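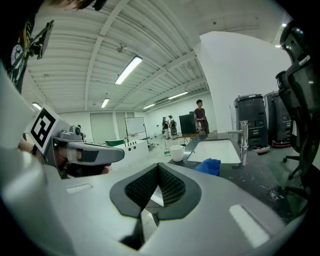

The technician who looks after the hand-held grippers at Wandalis has a rule for the morning: no tool leaves the bench before its fingers are closed slowly by hand, three times. "I listen first, then I look," she says. "If the two sides do not meet evenly, the whole day of recording is bad, and you will see it only in the evening."

She has done this work since November. Before that she repaired packing machines in Koststead, and she says the difference is smaller than people think. A gripper has a housing, a few screws, two finger pads and a marker. Most of the trouble comes from the pads.

"The pads are soft, so they wear. I change them after 400 hours, and I check them at 200. On paper it is a job of 11 minutes. The first time I needed almost an hour - I had put the left one on the right side."

The square marker asks for a different kind of care. It has to be flat and clean, because the software from Gidey reads the position of the tool from it. She wipes it with a dry cloth only. Once a colleague used kitchen spray, and the print became gray at one corner. "The tracking was jumping, and we were searching for the fault in the cable for two days. Now I keep nine spare markers in a drawer."

After the marker comes calibration. She puts the tool in its holder, opens it completely, closes it completely, and compares the two values with the card from the day before. If they have moved, she loosens the stop screw a quarter turn and begins again. She does not like to correct it in the software, although Trinow, who supplied the tools, allows this.

"A number in a file can hide a loose screw for weeks," she says. "I prefer to take the screwdriver."

Her next job is to write the card in a second language for the evening shift.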